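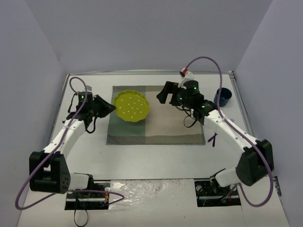

The Ellport disappearances were a series of three missing-person cases in and near the harbour town of Ellport, investigated first as separate matters and later as a single inquiry. The cases were formally linked in November, four years after the first report was made.

Background

Each of the missing had worked for a time at Zollen, a cold-storage firm on the eastern quay. The first two reports were handled by different police districts, and the shared employer was not noted in either file. A review of the third case brought the connection to light.

Investigation

Officers took statements from 115 people, among them former staff, ferry crews and residents of the quayside streets. Mobile phone records were examined by Skodatix, a private laboratory working under contract to the police. Its report placed two of the missing near the Kinoshita boatyard on the evenings they were last seen – a finding that led to a search of the yard and the tidal flats behind it. The search lasted nine days. Items of clothing were recovered, but no remains were found.

A former shift manager was questioned twice and released without charge. The owners of the boatyard were treated as witnesses throughout.

Inquest and later developments

The coroner recorded an open verdict in each case and criticised the delay in sharing records between districts. A joint register of missing persons was set up as a result. The inquiry was reclassified as inactive on 01/12/2023, although the files remain open and may be reviewed if new evidence is received. Relatives of the missing have asked for a further search of the flats – the request has not been granted.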